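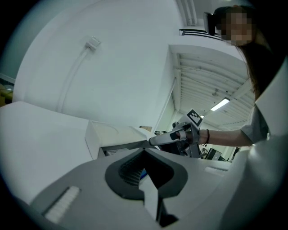

About Rerkonora

Rerkonora gathers demonstrations of everyday hand tasks for teams that train robots. Our clients build the learning systems. We supply the examples those systems learn from, recorded by trained operators and checked before delivery.

The company was founded by Pramila Nautiyal and Tae-yang Ko, who continue to direct it. Our staff now includes 81 operators and reviewers working at 2 sites. Operators work with hand-held grippers, one in each hand, and handle ordinary household goods and small appliances. Each new operator completes a training period under Diane Cloutier, Head of Operations, before any of their recordings are accepted.
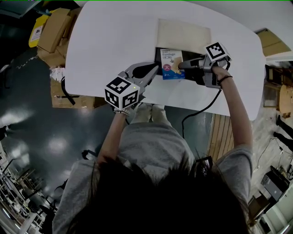
An operator at the table with two hand-held grippers and a bandage box.

A standard task set contains 400 demonstrations. Larger sets of 600 are available by agreement - these include more variation in the starting position of each object. Chibuzor Nwachukwu leads the review group, which examines every recording for completeness and returns unsuitable ones to the operator with written notes.

Completed sets are delivered through Starura, our client portal. Inquiries about new task sets should be directed to Alistair Galbraith, Client Relations. Applications for operator positions open each February.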